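Gustgate Local Notices – dataset README

4 min read

Gustgate Local Notices is a text collection of 1000 short items about veterans' halls, war memorials, parade permits and the arguments that surround them. The items come from neighborhood newsletters and public meeting minutes in Gustgate and the townships next to it. Each one has a headline, a body, a source type and a single label that says what kind of dispute or event it covers.

I took over the files from an earlier maintainer and I don't trust all of them. Please read the section on labels before you train anything or quote a percentage in a talk.

**What's inside**

- `notices.csv` – all 1000 items, one per row
- `checked.csv` – the 650 items that a second reader went over
- `holdout.csv` – 100 items kept aside for testing, all of them drawn from the checked set
- `labels.txt` – the 4 labels with their original definitions

The labels are `permit`, `fundraising`, `ceremony` and `complaint`. They sound clear enough. They aren't. A post that holds a pancake breakfast to pay a sidewalk fine could go in three of those, and the instructions given to the first readers say only to "pick the main one." I have seen the same story, printed in two newsletters a week apart, filed as `fundraising` the first time and `complaint` the second.

**How items were picked**

The older documentation says the items are "representative of local coverage." I can't find anything to back that up. What I can find is a folder of clippings sent in by people who already cared about the Varkari Street flagpole, and a lot of that folder went straight into the set. If you count words, you will think Gustgate talks about flagpoles all day. It doesn't. It mostly talks about parking.

Meeting minutes were added later, in June, by Aarti Bisht. Her part is the cleanest in the collection and the only one with notes on what was left out. She skipped closed sessions and anything with a home address in it. I wish the newsletter half had been done the same way.
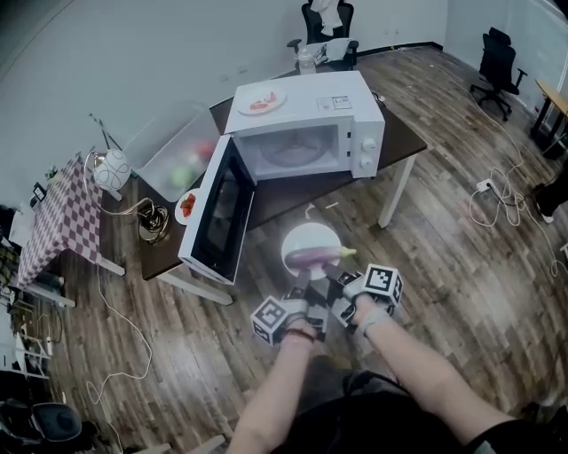 Newsletter text was typed or pasted by hand, so expect spelling that changes from one item to the next. Sandhu Hall shows up as "Sandhu Hall," "the Sandhu" and, in one long stretch, "the old hall," which in other items means a different building altogether. I left all of it alone. Fixing names without the paper copy in front of you is how wrong facts get into a dataset and stay there.

**Known problems**

Duplicates. Near-copies are common, mainly because two of the newsletters share a printer and a column. The `dup_group` field is supposed to catch them. It catches exact copies and misses the ones where somebody changed the first sentence.

Dollar amounts. Fundraising goals are copied as printed. A goal isn't money raised, and several items never say whether a cent came in. An earlier summary added up the goals and called the result "community giving." Don't do that.

Tone. Some items are close to press releases. A hall that writes its own notice will tell you the whole block is behind the project. Maybe so. There is no field that separates what a reporter checked from what a hall said about itself, and I don't think one can be added now.

Missing endings. Most disputes appear once, when they are loud. The permit that gets quietly approved later on usually isn't here.

**Scores**

The Nalitz baseline numbers that used to sit in this file have been taken out. They were computed before the holdout was split off, so the model had seen the test items. The numbers were very good, as you'd expect. If you have a copy of them, please stop passing it around.

I haven't run a replacement. Anyone who does should report results for each label, since `permit` is so much bigger than `complaint` that one overall score hides almost everything.

**Use**

Fine for practice with short news text, for teaching, and for testing how a tool handles messy place names. Poor for claims about what veterans' groups or their neighbors think. Nobody in these items was surveyed.

Names of private people were replaced with initials in the newsletter half. I found two that slipped through and fixed them. There may be more, so open an issue with the row number and leave the name itself out of it.

**Changes**

6th August – removed baseline scores, corrected the count in `checked.csv`, rewrote this README. Label definitions are unchanged and still need work.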